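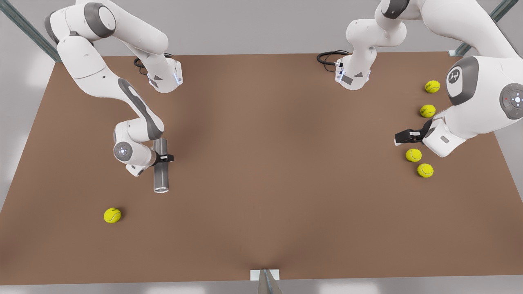

Prastergate Small Loan Fund
Progress report to Guvelano, second period
Prepared by Lowri Cadwaladr, lending operations

1. Lending activity
The fund received roughly 600 applications for personal and small-business loans between July and December. Volume was level with the first period. Demand for car repair loans rose and demand for debt consolidation fell. Loan terms were unchanged.

2. Application processing
Median time from complete application to decision is now 3 working days, against a target of 4. Most of the gain came from moving income checks ahead of the credit review, a change made in September. Files with self-employment income still run over target. Rhydian Wynne is rewriting the document checklist for these borrowers – the current version asks for tax forms that many of them do not have until spring.

3. Servicing system
Migration to Setosano is complete for active accounts. Closed accounts remain on the old ledger and will be moved next period. Two issues are open:
– Extra payments are applied to the next installment instead of principal. Staff correct these by hand each morning.
– Payoff letters show the quote date but not the expiration date. The vendor has accepted this as a defect.

4. Arrears
The share of accounts more than 30 days past due is inside the limit set in the grant agreement. Waqas Marwat has taken over early contact calls. Hardship plans are now reviewed at the third payment.

5. Staffing and budget
The second underwriter post at the Hopkin office is still vacant. The unspent salary is shown on line 2 of the attached budget, and we ask that it be carried forward. Printing costs were over budget due to revised disclosure forms.

6. Next period
Closed-account migration, the new checklist, and a review of late fees. Jocelyn Sebastian will send the loan-level data file separately by the end of January.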